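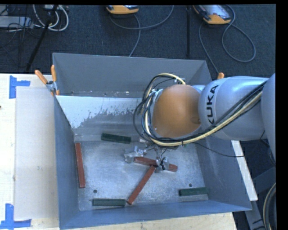

Gray metal bin on a wooden table, KUKA arm at the right.

Bank papers at home: tips for keeping them in order

By Ada Caputo

I live in Birnow and I have accounts with two banks, one for the daily life and one for savings. For many years the letters from both of them went into the same kitchen drawer, together with batteries and the warranty of the toaster. When I needed a statement for the tax office, I lost a whole evening. The tips on this page are from the time after this evening.

Open the letter on the same day
Stand at the table, open it, read the first page. The advertising sheets go to the paper recycling at once. Envelopes also. What remains is usually very thin.

One folder for each account
Do not make a folder for each year, it is tempting but you will search in the wrong one. I write the last four digits of the account on the back of the folder with a thick marker. Inside, the newest statement is on top. Between the years I put a sheet of colored cardboard.

Check the statement with a pencil
I make a small dot beside every payment which I recognize. The ones without a dot I look up in the evening. In July I found in this way a subscription of the Tedesco music service that my son had stopped in spring — the bank returned the last payment after one phone call. Ask your own bank how long you have to object. It is written in the conditions, and it is different for card payments and direct debits.

Receipts which become pale
The paper from the cash register loses its print, especially near the stove or in a plastic sleeve. Make a copy on normal paper and staple the two together. Do not put clear tape over the numbers. I did it with the receipt for our refrigerator, and now the price is a brown shadow.

Coins
Sort them on a towel, so they do not roll. Before you bring them to the branch, ask if the branch still accepts coins and what it costs. Ours in Birnow stopped it, and I drove to Tulemport with 1044 coins in a cake tin. The machine there wanted a card from the same bank. Luckily I had it with me.

The shredder
Saulius Strazds, my neighbor, gave me his old Fernix shredder and three rules for it: no staples, not more than 4 sheets, and a drop of shredder oil when it begins to sound dry. Never use the spray oil from the workshop, it can catch fire inside. Old bank cards I cut by hand, through the chip and through the magnetic strip, and the pieces go in different trash bags.

PIN numbers
Not on the calendar, not under the fruit bowl, not in the phone under the name of the bank. If you must write a new PIN down, learn it in the first week and then destroy the paper. Please do not choose 1436 after reading it here, and no birthdays.

A list for the family
On one sheet I wrote the names of the banks, the phone numbers for blocking a card, and where the folders stand. No passwords are on it. My husband knows in which cupboard it is. I look at it again every January, when I change the cardboard sheets, and last time one phone number was already wrong.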